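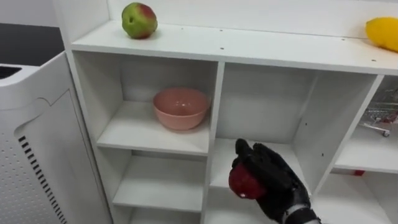
How long will apples keep on an open shelf?

A week or so in a warm kitchen, two if the room stays cool, and a good deal longer if you are willing to pick them over and use the soft ones first.

I put that question to Bendik Skjelbred because he has spent more of his life thinking about where to put fruit than anyone I have met. He grew up above a grocery in Claststead, where his mother kept the best apples upstairs for the family and sold the second best (a business practice he still defends). These days he fits out small kitchens, and his favorite trick is also his cheapest. He takes a plain white cubby unit, the kind sold for books and toys, and gives it over to fruit and bowls.

"People hide fruit in the bottom drawer of the refrigerator and then wonder why they eat crackers," he told me over coffee one Sunday, in a kitchen so narrow that we had to take turns standing up. "Put an apple at the height of your hand and somebody will eat it."

He likes laminated board for the job, mostly for the wiping. Apples leave sticky rings when they start to go, and lemons are worse, and a damp cloth takes care of both as long as you get to them the same day. He doesn't mind old screw holes or pin holes in the top panel either. One of his units came secondhand from a shop called Isaksson that was closing its doors, for 60 dollars with delivery, and he has never filled a single hole in it. He did once try a little white putty on another one, and the putty yellowed by spring, and that was the end of that.

The arranging is where he gets particular. Apples go on the top or in the middle cubbies, a few at a time, with space between them so the air can move. Red ones and green ones can share. Anything yellow, meaning lemons or the occasional mango, gets its own end of the shelf. Bananas are sent to the far side of the room, because they hurry everything else along, and he speaks of them the way some people speak of a brother-in-law.

Then there are the bowls. Bendik keeps one to a cubby, rim up and empty, ready to be carried to the table. He is fond of matte pink ceramic against white board, and I have to say I came around to it myself before the coffee was gone. A bowl with a narrow foot takes up hardly any shelf, and you can get your fingers under it without knocking the sides.

His friend Tormod Lundgren, who bakes, disagrees with nearly all of this. Tormod wants his apples in a crate in the cellar, wrapped in newspaper, 80 at a time, and he wants them left alone until February. The two of them have been having this argument for 12 years and I don't expect it to be settled. Tormod did admit to me, while Bendik was out of the room, that he keeps a few on a shelf by the stove for himself.

If you'd like to try it at home, start with one cubby and whatever fruit you already have, and look it over each morning while the kettle heats. Turn the apples so the soft spots can't hide underneath. When one starts to wrinkle, slice it into the oatmeal and put a fresh one in its place.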